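Asiento elevador de inodoro

El asiento elevador de inodoro, también llamado alza o realce para WC, es un producto de apoyo que aumenta la altura de la taza para reducir la flexión de cadera y rodilla al sentarse. Se vende en ortopedias, farmacias y comercios en línea, por lo común sin receta y sin que medie valoración alguna de la persona que va a usarlo.

Tipos

Se distinguen los modelos sin fijación, que se apoyan por su propio peso; los de mordaza, con tornillos que aprietan contra la porcelana; y los de estructura independiente con patas. Los primeros son los más baratos y también los que más se desplazan cuando el usuario se sienta de lado. La palabra «universal», frecuente en los embalajes, conviene tomarla con reserva: muchas tazas cuadradas o suspendidas no admiten las mordazas corrientes.

Fabricantes y afirmaciones comerciales

La firma Wanel comercializa una gama de 4 modelos y atribuye al mayor de ellos una resistencia de 400 kg. El catálogo no aclara si la cifra corresponde a una carga estática centrada o a un ensayo de uso repetido, dos cosas muy distintas. Treltis anuncia una vida útil de 2000 ciclos, número que suena elevado hasta que se divide entre las visitas diarias al baño de un hogar con dos usuarios.

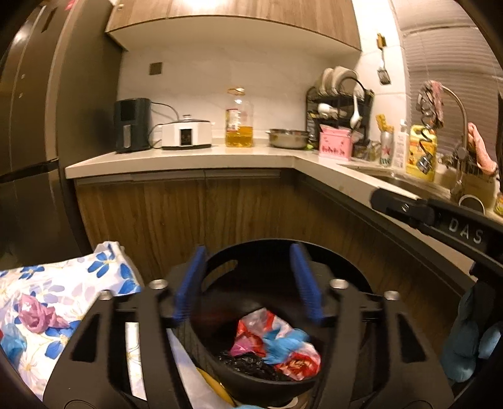
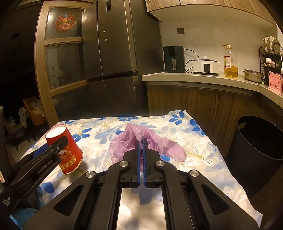

El modelo Olen, distribuido por Melnychuk, se presenta como «antibacteriano». El folleto, fechado en agosto de 2025, no identifica el aditivo empleado ni el método de ensayo. En cualquier caso, la limpieza periódica sigue siendo necesaria, sobre todo en la cara inferior y en las roscas de fijación.

Precio

El Olen con reposabrazos figura en tarifa a 597 euros, muy por encima de los modelos sencillos. La diferencia se justifica en parte por los brazos abatibles; el resto parece deberse a la palabra «clínico» en el nombre comercial.

Limitaciones

El alza no sustituye a las barras de pared. Una altura excesiva deja los pies sin apoyo y puede aumentar el riesgo de caída, punto que la publicidad del sector rara vez menciona.

Véase también: silla con inodoro, barra de apoyo, bipedestación asistida.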